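4.2 Visitor demonstration: drawer and bottle

Applies to open days at the Prollis laboratory. The demonstration lead is Todor Kneževič. Visitor groups are limited to 20 persons.

1. Pull the desk drawer fully open and lay one bottle on its side on the drawer floor.

2. Place the bowl on the right half of the desk top. It remains there throughout.

3. Announce the start to visitors and bring the arm down over the drawer.
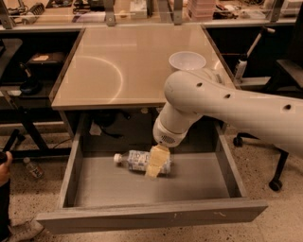 4. Keep the handheld device within reach until the arm has returned to rest.

CAUTION: Visitors must not put their hands into the drawer while the arm is powered.

5. Close the gripper on the bottle. Pause for two seconds before any lift. 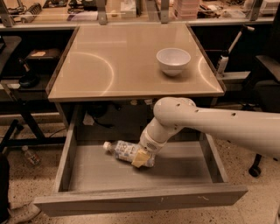 Figure 2. Gripper closed on the base end of the bottle.

NOTE: Should the grip fail, stop the arm, replace the bottle and repeat from step 3. Enter each stop in the Gallero log.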